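Stories Essays Serials Archive Submit

The Dressing Log

Mar 13, 2024

8 min read

The cold kitchen at Hinojosa made one dressing, and it was Sinéad Geraghty's job to keep it the same. It was a cashew dressing with lemon, white miso and dill. It went on the potato salad, the slaw and the grain bowls, and in a thicker form it held the chickpea filling together. The recipe was printed on a card above the blender. The card said to soak the cashews for 4 hours, drain, blend with cold water until smooth, and hold at refrigerator temperature. The card did not define smooth.

She had defined it herself in her first month. She put a spoonful on a black plate, tilted the plate, and looked at the trailing edge. If there were grains in the edge, the batch went back for another minute. She wrote the blend time in a notebook, together with the water weight, the lot number of the nuts, and one word for the result. Most of the words were "fine." The notebook was on its third cover.

In June the owner bought out Clera, the lunch counter across the street, and the volume doubled. The old blender was replaced with a Gremel, a floor-standing model with a jacketed bowl and a lid that locked with a quarter turn. The manual was 210 pages long. Sinéad read it over two evenings at home. The section on emulsions recommended adding oil at a constant rate through the port in the lid and gave a table of rates by bowl size. She copied the table into the notebook.

The first batch in the Gremel broke.

It came out thin, with a yellow layer standing on top. She checked the water, which was cold. She checked the nuts, which were soft all the way through when she bit one. She weighed the miso a second time from a new tub. Then she made the batch again with the same numbers, and it broke again, a little later in the cycle.

"Use the old machine," said Marek, who did the bread.

"It's sold."

"Then use less oil."

"Less oil is a different dressing."

He went back to his racks. She poured the broken batches into a tub, labeled the tub with the time, and put it on the bottom shelf. She did not throw it out. A broken emulsion could usually be started again with a small amount of fresh base, and she did not yet know which step had failed.

She ran the third batch with a probe thermometer taped to the inside of the port. The base went in cold and stayed cold for the first minute. After that it climbed. By the time the oil was half in, the bowl was as warm as a hand. The jacket was supposed to prevent this. She followed the line from the jacket to the wall and found that it had been connected to the valve on the left, which fed the dish sink.

The valve on the right was the chilled loop. Both handles were gray.

She shut the machine down, locked it out, and hung the tag. Then she called the installer, a firm called Jurholm, and a man answered on the second ring. She told him which line was on which valve.

"That can't be right," he said.

"I have my hand on it."

"Is it leaking?"

"No. It's heating my dressing."

He said he could send someone in the morning. She said she needed it before the lunch orders. There was a pause in which she could hear him turning over paper. He asked whether the fittings were threaded or push-type. She looked and told him push-type. He asked whether she had a bucket.

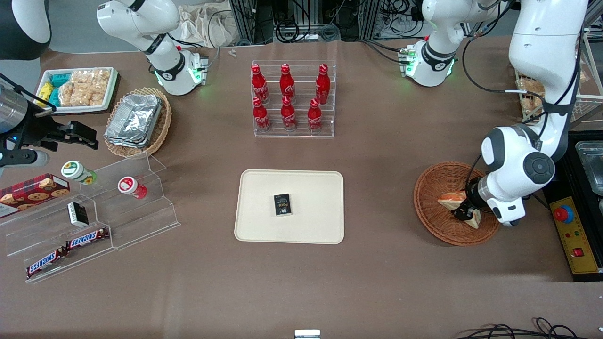
Sandwiches went out with every order that summer.

It took 20 minutes, most of it draining. He talked her through the release collar, which had to be pressed square to the pipe or it would bind. It bound twice. On the third try the line came free and emptied itself into the bucket and partly into her shoe. She moved it to the right-hand valve, pushed until she felt the second stop, and pulled back hard to check that it was seated.

"Open it slowly," he said.

She opened it slowly. Frost did not form, as she had half expected, but the steel went dull and then beaded with water. She wiped it with a towel and watched it bead again.

"It's cold," she said.

"I'll note it on the job," he said, and hung up.

She wrote LEFT - SINK and RIGHT - COLD on two strips of masking tape and put them on the handles. Then she weighed out the fourth batch. Cashews, water, miso, lemon, salt. She locked the lid and ran it for a minute with the port closed. The probe held steady. She opened the port and began to pour from the steel pitcher, 300 grams of oil, at the rate in the table, counting under her breath because the clock was behind her.

The sound changed when it took. It had done this in the old machine too, a drop in pitch as the blade met the thicker load, and she had never put it in the notebook. She finished the oil, let it run on for ten seconds, and stopped it.

She put a spoonful on the black plate and tilted it. The edge moved slowly and was clean.

The dill went in last, by hand, because the blade turned it to mud. She folded it through with the long spatula and filled the containers, tapping each one on the bench to settle it. Marek came over with the heel of a loaf. He dipped it, ate it, and looked at the ceiling for a while.

"More lemon," he said.

"It's the same lemon."

"Then it's a different tongue." He took another piece anyway.

She brought the tub of broken batches up from the bottom shelf. She put a cup of the new base into the cleaned bowl and fed the old material into it a ladle at a time. It took most of an hour. At the end of it she had enough for the next day's slaw, slightly looser than she liked, and she marked those containers so they would not go to the sandwiches.

The owner called at closing and asked how the new machine was.

"It's in spec," Sinéad said.

"Is that good?"

"It's cold water on the right. I labeled it."

He said that was great, and asked if she could do a version with cilantro for the other counter. She said she would need a week. After he hung up she turned to a clean page and ruled the columns: time, water, lot, result. She considered the page, and then ruled one more column, narrow, at the far right edge, and wrote "sound" at the top of it.

For the fourth batch she put "dropped." Under result she put "fine."

She rinsed the pitcher, turned it over on the rack, and went to find a dry sock.

More Stories
The Night Oven
Inventory at the Salt Warehouse
Two Pounds of Lentils
What the Scale Said
A Lid for Every Pot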